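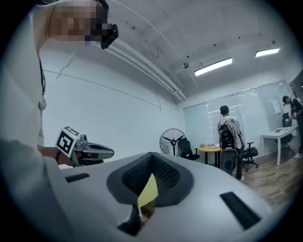
Household Automation Group, Uzor Laboratory

Figure 4. Hand-held grippers in use, one with a square marker on top.

4.2 Chores attempted
We ran 40 trials of picking up and putting down small items. The policy finished 30 of them without help. Most failures came at the grasp, when the jaws closed too early. Folding and wiping were not tested. On these results we would not leave the system to tidy a room by itself.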